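Search the guide Enter keyword Go

Section 11: Putting the Household Inventory in Order

You have installed Brulico and given it a password you will remember until at least lunchtime. The next job is telling it what you own. Set aside an evening. Costel Nikolaidis, who wrote the first edition of this guide, set aside a long weekend and still has a garage he describes as "pending".

Before you start

You will need a pencil, a tape measure and whatever receipts survived the last move. Brulico will accept up to 2,761 items on the standard plan. If you reach that limit, the software is working as intended and you may wish to hold a garage sale.

11.1 Creating rooms

1. From the Home menu, choose Rooms, then Add Room.

2. Type a name. Short names print better on labels. "Kitchen" is good. "Where Mum's sideboard was going to go" will be trimmed to 20 characters, usually at the saddest point.

3. Pick a colour for the room tab. You can change it later, and you will.

4. Press Save. Brulico does not save for you. We have asked.

Note: A cupboard can be a room. So can a shed. A drawer cannot, however strongly you feel about it.

11.2 Adding surfaces and what sits on them

1. Open a room and choose Add Surface. Tables, benches and shelves all count.

2. Measure the length and depth in centimetres. The program rounds up, so there is no glory in millimetres.

3. Add each item under its surface, starting with the largest.

4. Attach a picture if you have one. Two to a surface is the maximum.
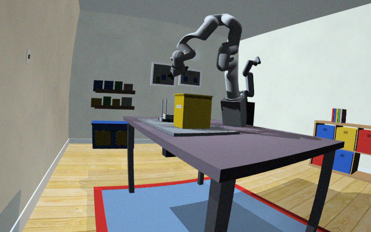
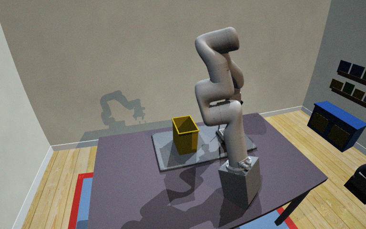 5. Enter a replacement value in dollars. Use what the item would cost today, and leave out what it cost you emotionally.

6. Tick Fragile where it applies. Ticking it for everything makes the moving report very long and the movers no more careful.

Caution: Deleting a surface deletes every item on it. There is a warning box, but it is grey, polite and easily dismissed. Telmo Montes lost an entire dining room this way in April and had to type it all back in, teaspoons included.

11.3 Printing labels

1. Load the label sheets face down. If your printer prefers them face up, it will let you know by wasting one.

2. Choose Labels, then Grellon Small or Grellon Large. Small suits jars and books. Large suits anything you intend to lose in a basement.

3. Print a test page on plain paper and hold it against a label sheet at a window.

4. If the text sits too low, set Offset to 2 and try again. Do not set it to 11. The field permits it, for reasons lost to history.

Caution: Labels are removable from glass and metal. On unvarnished timber they are a lifelong commitment.

11.4 Sharing with the rest of the household

1. Choose People, then Invite.

2. Give each person either View or Edit. Eulalia Maldonado recommends View for teenagers and for anyone who has ever renamed the laundry "The Dungeon".

3. Ask them to log in once before you close the window, or the invitation lapses overnight.

If two people edit the same item, the later change wins. Arguments about who was later can be settled under History, which records the time of day to the minute.

For backups and exporting to your insurer, see Section 12.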